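Chapter 6
Gathering Examples by Hand

A policy trained by imitation can reproduce only what its examples contain. This chapter deals with how those examples are gathered, using a hand-held gripper in place of a full arm. Section 6.2 covers cloth, which folds, hangs and hides its own edges. The Hillari exercises at the end call for 900 demonstrations, recorded in sessions of 30 minutes.

A demonstration begins before contact and ends after release. Trim neither end.
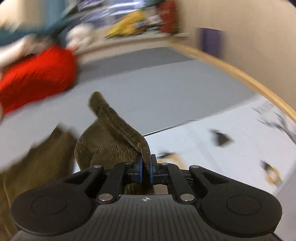 Brundthorpe, June

Corduroy held between the two fingers, with a stitched seam running along the fold. Rapid movement blurs the background, and Erdal Aydoğan's method for marking such stretches is given in Section 6.4.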